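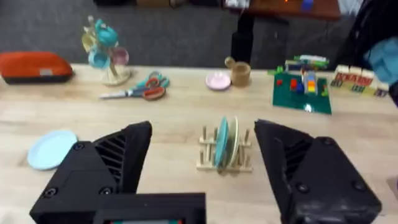
Petit égouttoir en bois avec assiettes, sur une table en bois clair.

Visite de l'atelier de préparation Ferrand à Hurnville : désencollage et débouillissage enzymatiques du coton

Compte rendu de visite, 10 juin 2023

L'atelier Ferrand traite à façon des tissus de coton et de coton-lin en écru, destinés au linge de maison et au vêtement de travail. Il n'effectue ni teinture ni impression. Les pièces arrivent du tissage, passent en flambage, désencollage, débouillissage et blanchiment, puis repartent chez le teinturier. La visite portait sur le remplacement du débouillissage à la soude par un traitement enzymatique, engagé en avril sur une partie de la production. Nous avons été reçus par Sandrine Perrin, responsable du procédé, et par Raimonds Lūse, chargé du laboratoire de contrôle.

Matière entrante

Les chaînes sont encollées principalement à l'amidon modifié. Certains lots contiennent de l'alcool polyvinylique ou un mélange des deux, ce que le bordereau du tisseur ne précise pas toujours. Un essai à l'iode est donc fait sur chaque lot avant l'entrée en ligne. Lorsque la coloration ne correspond pas à celle de l'amidon, le lot est mis de côté et part en lavage à chaud, l'amylase étant sans effet sur l'alcool polyvinylique.

Le flambage se fait sur les deux faces. Le tissu passe aussitôt après dans un bac d'extinction qui contient déjà le bain d'enzyme. La température de ce bac a posé problème au démarrage : la chaleur apportée par le tissu faisait dériver le bain et l'activité de l'amylase baissait en cours de poste. Un échangeur a été ajouté sur la recirculation.

Désencollage et débouillissage

L'installation principale est une ligne d'imprégnation et de repos sur rouleau, fournie par Forkesico. Le tissu est foulardé, enroulé sous film et maintenu en rotation lente pour éviter que le bain ne descende par gravité. L'amylase et la pectinase sont appliquées dans le même bain, à 55 °C, avec un mouillant non ionique. Les mouillants anioniques essayés auparavant donnaient une mouillabilité correcte en sortie de foulard mais réduisaient l'activité de la pectinase. Jussara Fagundes, qui suit les essais pour Forkesico, nous a communiqué les courbes correspondantes ; elles n'ont pas été reproduites ici à sa demande.

Le pH de travail est un compromis. L'amylase employée est la plus active en milieu proche de la neutralité, la pectinase en milieu légèrement alcalin. L'atelier règle le bain au tampon bicarbonate et accepte une durée de repos plus longue. Le calcium améliore la stabilité de l'amylase, d'où l'absence de séquestrant à ce stade. Il est introduit plus tard, au blanchiment, où les traces de fer et de cuivre provoqueraient une décomposition locale du peroxyde et des trous dans le tissu.

La pectinase dégrade les pectines de la paroi primaire et libère une partie des cires. Elle ne les dissout pas. Un rinçage au-dessus du point de fusion des cires reste nécessaire, avec un émulsifiant. Lionel Aubert, qui représentait un client confectionneur, a demandé si ce rinçage pouvait être supprimé sur les articles légers. Les essais de l'atelier montrent dans ce cas une absorption irrégulière d'une lisière à l'autre, et la demande n'a pas été retenue.

Débris de coque

C'est la principale limite du procédé. La soude gonfle les débris de coque et les rend accessibles au peroxyde. La pectinase agit très peu sur eux. Sur les cotons courts, des points bruns subsistent après un blanchiment normal. L'atelier conserve pour cette raison un compartiment de débouillissage alcalin et y dirige les lots les plus chargés, après examen d'un échantillon sur table lumineuse.

Blanchiment et élimination du peroxyde

Le blanchiment est conduit au peroxyde d'hydrogène, en milieu alcalin, avec un stabilisant organique. Le silicate a été abandonné à cause des dépôts sur les rouleaux du vaporiseur. Le peroxyde résiduel est éliminé à la catalase pendant 20 minutes, puis contrôlé par bandelette. La catalase remplace des rinçages à chaud répétés.

Contrôles au laboratoire

Le laboratoire occupe une pièce climatisée attenante à la ligne. Les mesures suivantes sont faites sur chaque lot :

- désencollage résiduel, par comparaison à l'échelle des violets ;
- mouillabilité, à la goutte et par remontée capillaire en chaîne ;
- degré de blanc, au spectrophotomètre ;
- degré de polymérisation de la cellulose, sur les lots passés en voie alcaline et, par sondage, sur les autres ;
- pH de l'extrait aqueux.

Les résultats sont saisis dans Florkier, le logiciel de suivi des lots, avec la recette et la vitesse de ligne. M. Lūse signale que la perte de masse est plus faible en voie enzymatique et que le toucher est plus plein. Le degré de blanc avant peroxyde est en revanche inférieur, ce qui oblige à revoir la recette de blanchiment pour les blancs destinés à la vente sans teinture.

Effluents

Benoît Perrin nous a présenté le bassin tampon, d'une capacité de près de 2000 mètres cubes. Le rejet de la voie enzymatique demande moins d'acide pour la neutralisation. La charge organique due à l'amidon reste la même, l'amidon hydrolysé se retrouvant entièrement dans l'eau. La récupération de l'encollage n'est pas envisagée avec ce type de produit.

Points en suspens

La tenue du bain mixte au-delà d'un poste n'a pas été mesurée. Le comportement des mélanges coton-lin est encore suivi lot par lot, les pectines du lin étant plus abondantes et une attaque trop poussée risquant d'affaiblir le fil. L'atelier doit transmettre les résultats de résistance à la traction en trame.

À lire également
Choix d'un mouillant pour l'imprégnation à froid
Flambage : réglage de la flamme et défauts courants
Amidon, alcool polyvinylique, acrylates : identifier un encollage
Stabilisants du peroxyde sans silicate
Mesurer la remontée capillaire sur tissu écru

Contact | Mentions légales | Tous droits réservés | Haut de page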